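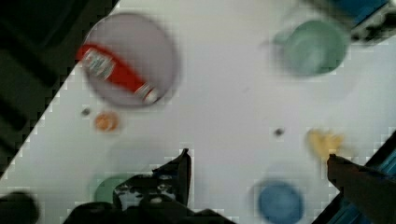
Last updated: 2026-07-09

Dear Svend Toft and everyone at Kundlow,

Thank you again for your patience with us this spring, and for the very thorough questions you sent after the January report. I've tried to answer them as I go along, so forgive me if this wanders a little.

The main news is that the good practice guide for tabletop handling now has a full draft, and we have been working by it ourselves at the Tekbridge bench. We set the table much as a family might leave it, with plates, bowls and a cup in different colors and a few small things scattered between them, and the operator follows the draft rules from start to finish. Doing it this way has been slower than writing at a desk, but so much more useful!

We have logged 400 runs under the draft, and 68 of those were stopped early by the operator. I was a bit alarmed by that second number at first, but Dal Bello, who are reviewing the guide for us, were quite pleased. Rule 7 asks people to stop whenever they are unsure, and they would much sooner see it used than admired. We have kept it word for word.

The rule on speed near the table edge gave us more trouble. Our first wording said "slow down close to the edge," and two operators read it in two very different ways (both perfectly sensible, I should add). It now asks for a set distance, agreed and written down before the first run of the day. We also added a short passage on blurry wrist camera views: if the operator can't tell what an object is from that view, they check the table directly before closing the fingers.

Still open is the section on handing a bench over between shifts. The Futura team has offered to try our checklist with their own staff, and I'd love to wait for their comments before we fix the wording. Spending is within the plan, and I'll send the receipts separately with the revised draft.

With warm thanks from all of us at the bench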